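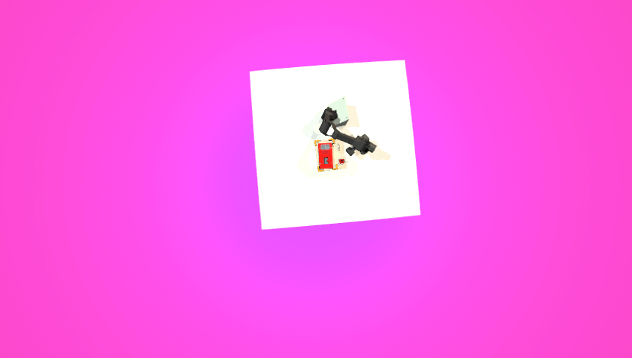 Moving a bench test to the arm: steps for shift leads

Use this when a manual test at the Brarberg plant is handed over to a robot arm. Start in the simulator, Werkine, before changing anything on the floor.

1. Load the cell layout and check the reach to every point on the task board.
2. Run 225 cycles. Log each stop with its cause.
3. Go through the log with the people who do the test by hand now. They know which connectors stick.
4. Fix the path and run another 400.

Before the changeover, rewrite the job sheet. Testers will no longer plug in each unit. They load trays, clear faults and check 25 units per shift by hand. Post the new sheet two weeks ahead and pay the training hours as normal time.

Fault clearing takes roughly 806 seconds the first time someone does it alone. Plan for that in the first week and do not raise the line target until July.

Keep the old bench wired up. If the arm is down past the break, go back to manual.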